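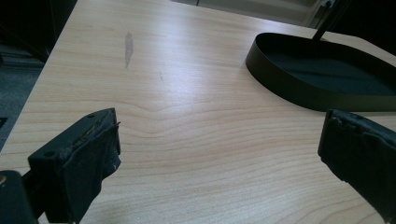
October 2, 2019

We lost again at Desach, two nil, and the bus home took the long way because of the roadworks. So I had plenty of time to read the club's statement on my phone, and I have now read it four times and still don't know what it says.

Florkano are being sold, or part of them is. The buyer is Vasta, who as far as I can tell make garage doors. The statement calls them "a partner with football in its blood". I looked them up and found a sponsored cycling team that folded in its second season. Perhaps that's the blood they mean.

What annoys me is how quickly people came round. In April half the stand was singing for the board to go. Tonight the same voices at the back of the bus were picking a midfield for next season, with players we couldn't afford to park next to. One lad had us in Europe within 3 years. I asked him what with and he said "investment", as though that settled it.

I've followed this club long enough to have heard it before. When Thiele put their name on the shirts there was going to be a new training pitch. We got a new fence round the old one. It's a decent fence, I'll give them that.

The bit about season tickets is slippery. Prices are "protected for existing holders", and then further down it says "subject to review at the end of the current period". What period? Mine went up from 97 to 100 last time, and that was protected too. I don't mind the money so much, I mind being told I'm lucky.

As for the match, there isn't a lot to put down. We had a good ten minutes at the start and won a few corners, all of them hit to the near post where their big centre half was standing. Same corner every time. You'd think somebody on the bench would notice. Their first goal was a soft free kick that went under the wall – why do our lot always jump? – and the second came from our own throw-in. The manager told the radio afterwards that he was "pleased with the reaction". I was there and I saw no reaction. I saw the left back arguing with the linesman about a throw we'd already been given.

The announcer gave the away following as 171, and there was a cheer for that, louder than anything we managed during the game. I'd have guessed fewer. They may have counted the stewards.

There's a supporters' meeting coming up where the new people will take questions, but they have to be sent in beforehand, in writing, and "similar questions may be grouped together". I know how that goes. Forty people ask about the ground and it becomes one question about matchday experience. I've sent mine anyway. I asked who will own the ground once the sale is done, the club or Vasta, and I asked for a yes or no on whether it can be borrowed against. I kept it short so there's less to group.

Would I like to be wrong? Of course. I'd happily eat this page if they buy us a striker and leave the ground alone. I'm just not going to clap before they've done either.

Feet still freezing. Home game next, and I've said I'll go early to get the programme – they ran out last time before kick-off.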